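ホーム > 技術情報 > 見学記録 > 海外 > 前の記事 次の記事

2026年6月10日(水) 文・設備技術課

ゴム成形工場見学記録 Plelline社

Plelline社の成形工場を見学した。同社は産業用の蛇腹、ダイヤフラム、異形パッキンを製造する。案内は製造技術担当のAlois Hubmann氏。見学の目的は、当課で使用している蛇腹の交換周期を見直すにあたり、配合と加硫条件が寿命にどう影響するかを製造側から確認することである。所要時間は午前の座学を含めて半日であった。

1. 原料受入と配合

原料倉庫は本棟の北側にあり、ポリマー、カーボンブラック、可塑剤、薬品類を区画ごとに保管している。ポリマーはクロロプレンとEPDMが主体で、耐油用途にのみNBRを使う。薬品類は湿度管理された小部屋に置かれ、秤量は自動秤量機による。加硫剤だけは人が計り、別の者が伝票と照合する。二度計りは手間だが、過去に促進剤の取り違えがあり、以後この方式に変えたという。

混練は密閉式混練機で行う。一次練りでは加硫剤を入れず、シート出しの後に冷却し、一晩寝かせてから二次練りに回す。寝かせを省いた場合の差を尋ねたところ、物性値の平均はほとんど変わらないが、ばらつきが増えるとのことであった。当課の受入検査は平均値しか見ていないため、この点は持ち帰り事項とした。

二次練りの終わったシートはバッチごとに試験片を取り、レオメータで加硫曲線を確認する。判定はトルクの最大値ではなく、スコーチ時間と90%加硫時間の二点で行う。曲線は紙に出力され、現場の掲示板に貼られていた。電子記録もあるが、作業者が前のバッチと重ねて見るには紙のほうが早いらしい。

2. 成形

成形棟にはプレスと射出機が並ぶ。蛇腹は小径品を射出、大径品を圧縮で作る。今回見たのは圧縮のラインで、予備成形した円筒状の生地を中子にかぶせ、金型を閉じて加硫する。型締めは800 kN、キュア時間は肉厚によるが標準品で15分と説明された。

蛇腹の成形で問題になるのは脱型である。山と谷が連続するため中子がそのままでは抜けず、製品と中子の間に空気を入れて膨らませ、一気に引き抜く。このとき製品は大きく伸ばされる。熱間での引裂強さが足りない配合では谷の部分に微小な亀裂が入り、外観検査では見つからない。Hubmann氏によれば、市場で早期破損する蛇腹の多くは使用中の屈曲疲労よりも、脱型時の傷が起点になっている。 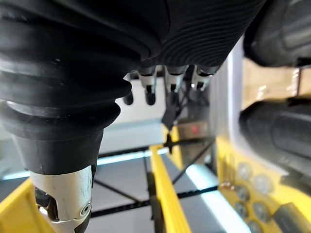 谷底の半径についても質問した。半径を大きく取れば応力集中は下がるが、圧縮時の密着長が伸び、同じストロークを得るのに山数が要る。同社の標準図では谷底の半径を肉厚と同等以上とし、それを下回る場合は客先の承認を求める。当課の手持ち図面にはこの比を満たさないものが二種類ある。いずれも旧Curwood型の置き換えで、寸法をそのまま写したものと思われる。

肉厚は山と谷で均一ではない。圧縮成形では生地の流れが谷で絞られ、山が厚く谷が薄くなる傾向がある。切断見本で確認したところ、差は目視で分かる程度であった。同社では予備成形の段階で生地の配分を変えて補正しているが、補正量は型ごとの経験値で、計算では決めていない。

金型の洗浄は200ショットごとに行う。以前はブラストを使っていたが、谷底の角が丸くなるためドライアイス洗浄に切り替えた。離型剤は水系で、塗布量の管理はノズルの噴射時間のみである。塗りすぎると端部の接着不良につながるので、口元を金具に接着する品種では離型剤を使わず、型の表面処理で対応する。処理の名称はCelutettiといい、詳細は開示されなかった。

3. 二次加硫と仕上げ

脱型した製品は熱風炉で二次加硫する。棚に平置きすると自重で口元が楕円になるため、樹脂製の輪をはめて吊るす。輪の外径は口元の内径よりわずかに大きい。炉内温度の分布測定は年に一度、8月に行う。外気温が最も高い時期に上限側を押さえる意図だが、下限側については確認できなかった。

バリ取りは小物が冷凍バレル、大物は手作業である。手作業の台には品種別の限度見本があり、パーティングラインの残りは高さで判定する。口元の内側はシール面になるため、残りを認めない。刃物はシフトごとに交換する。

4. 検査

寸法検査は口元の内径、自由長、最外径の三項目。自由長は測り方で値が変わる。同社は鉛直に吊るして測るが、当課は定盤上に寝かせて測っており、長尺品では明らかに差が出る。測定姿勢を図面に記載していないのは当方の不備で、次回改訂で追記する。

耐久試験室では伸縮試験機Escobarが稼働していた。800時間の連続運転を標準とし、途中で停止して谷の白化を確認する。雰囲気は室温、オゾン、油霧の三通りから選べる。オゾン試験は伸長状態を保持して行うが、実機では伸縮を繰り返すため、結果の順位が入れ替わることがある。静的試験の成績だけで配合を選ばないほうがよい、というのが先方の見解であった。

気密は差圧法で全数検査する。漏れの判定値は客先ごとに異なり、指定のない品種には社内基準を適用する。当課の注文書には指定がなく、これまで社内基準で出荷されていたことが今回分かった。

5. 質疑から

保管期限について。未使用品は暗所で平らに置けば5年を目安とするが、圧縮した状態で箱詰めしたものは保証外になる。当課の倉庫では場所を取るため縮めて積んでいるので、棚の割り当てを変える必要がある。

清掃について。アルコールの拭き取りは短時間なら差し支えない。可塑剤の抽出が進むため、浸漬は避ける。シリコーン系の艶出しは、口元の固定バンドが滑るとして推奨されなかった。

固定バンドの締付けトルクについては、先方も数値を持っていない。バンド幅と口元の硬さで決まるため、バンド側の製造元に問い合わせるよう勧められた。

6. 持ち帰り事項

・受入検査にバッチ内ばらつきの項目を追加する
・谷底半径の不足する二図面の見直し
・自由長の測定姿勢を図面に明記
・注文書への漏れ判定値の記載
・倉庫の保管姿勢の変更

交換周期については、脱型時の傷の有無を受入側で判別する方法がないため、現行の周期を当面維持する。切断見本を数点借用したので、谷部の断面観察の結果は別途報告する。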